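How to Prepare a Two-Arm Table Demonstration for an Open Day

Posted 2019-03-26 by Heino Adomaitis

In our workshop at Dollport we hold an open day every July, and since last year the two-arm table is part of it. Several people wrote to me and asked how we arrange it, so I put my notes in order. They are meant for a small lab or a school club which already has two arms working and wants to show them to visitors. I do not explain how to build the arms or how to program them.

What you need before you begin

Two arms that can reach the same middle area of the table. One operator and one host. Please do not let the same person do both jobs. The operator must look at the grippers and the host must look at the people, and I tried once to do both and was bad at both. You also need a task that can be finished in less than 6 minutes, including the reset.

Step 1. Choose the task

Choose something that every visitor has done at home. In our first year we showed sorting of machine screws, and the visitors were polite but went away quickly. My colleague Tsion Worku proposed kitchen things, and after this the people stayed and began to give advice to the robot, especially the children.

Step 2. Set the table

Put the objects where both arms can come to them without crossing the elbows. Move each arm slowly by hand through the whole path with the power off, and look at the elbow and not only at the gripper. Then mark the start places on a paper drawing. We keep our drawing in a plastic sleeve together with the start checklist.

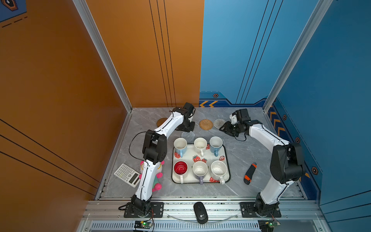

The reset is the part of the demonstration that takes most of the planning. Each round must begin from the same arrangement, or the visitors in the second group will see a different show than the first group. Make the arrangement easy to remember for a tired person. Six mugs in two rows of three on one tray, open side up, is a pattern that you can check with one look, while the round coasters behind the tray can lie more freely and still be within reach of the grippers. Write in the checklist which things have a fixed place and which do not. If you change a mug for another one, try the grip again before the doors open, also when the new mug looks nearly the same. Handles are different in thickness more than you think.

Step 3. Make the rounds

We take 13 visitors in a group and we do not take more, because the ones in the back see nothing. A round goes like this:

The host says in two sentences what the arms will do.
The operator says "moving" in a loud voice and starts.
The host is silent during the first grasp. People like to watch it quietly.
Questions come after the arms are parked.
The operator resets the table and the next group comes in.

With this order we made 17 rounds in one day. By the last one my voice was almost gone, so put water near the host, but not on the table with the arms.

Step 4. Prepare for the failed grasp

It will happen. Decide before what the host will say. Ours is "it missed, now we try again," and then the operator tries again one time. If the second try is also not good, park the arms, put the object back, and continue with the next one. Do not reach in when an arm is moving. Tsion keeps one hand near the stop button for the whole round and I ask every new operator to do the same.

Step 5. After closing

Switch off the arms, check the screws of the base plates, and wipe the table. Write down each stop with the time. Our list from last July has 22 lines, and most of them are the same problem with one cable, which we have now fixed with a longer loop.

The start checklist can be picked up at the Dollport front desk. Please ask for the newer one, the old copy still has the screws task in it.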